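4.3 Preparing the hand-held gripper for an open day

This section applies to the Ido hand-held gripper when it is shown to visitors at the Bremier site. Read section 4.2 before you begin.

1. Choose a level surface and cover it with a cloth. Keep a clear space of 300 mm on each side of the plate.

2. Place the fruit on a round plate. Mandarin oranges are suitable for a first attempt. Do not use fruit wider than 110 mm.

3. Check that both blue ridged pads are seated fully on the jaws and face each other.

4. Tighten the screws on each jaw by hand, using the small driver supplied.

5. Open and close the jaws 2 times with nothing between them. If either pad moves, return to step 3.

6. Bring the open jaws down over the plate, one on each side of the chosen piece, and close them slowly.

NOTE: Visitors may try the gripper once the host has completed step 6. Groups from Panance and Tsikata should be given the short talk first -- see section 4.5.

CAUTION: Keep fingers away from the clamp while the jaws are closing.

CAUTION: Fruit handled during a demonstration must not be eaten.

Questions about this section should be sent to Filippos Stefanou, Visits Office, extension 160.

Section revised June 2018.
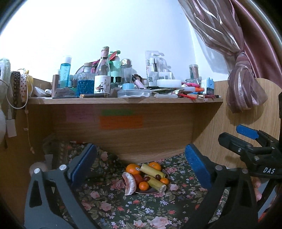
Figure 4-3. Gripper jaws over a plate of fruit, with blue pads facing inward.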